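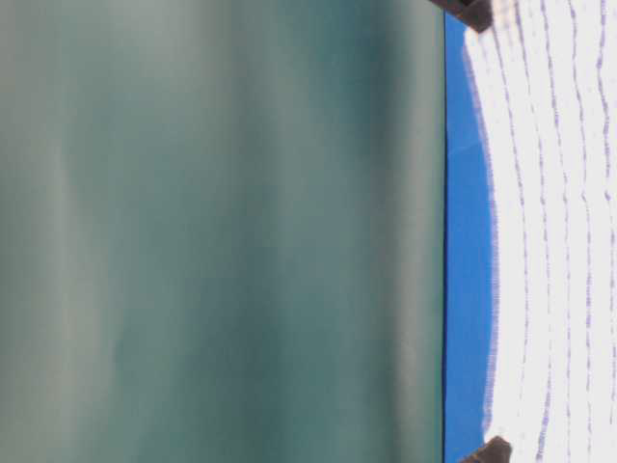 Open Day at the Kermani Hall: Visitor Remarks

b_akbari wrote:
On behalf of the Pradico user group, I thank all members who attended on Saturday, March 15, 2025. Attendance was around 600. Remarks on the Boltance demonstration are invited below.

soltix_user812 wrote:
The striped white material against the blue was a fair test. I would have preferred a longer question period.

Abbas Dehghan wrote:
I must disagree. The question period was adequate - the viewing area was not. Only the first 2 rows could follow the work.

b_akbari wrote:
Both points are noted for the July session. Groups will be smaller.

soltix_user812 wrote:
I maintain my view on the questions, but smaller groups would be welcome.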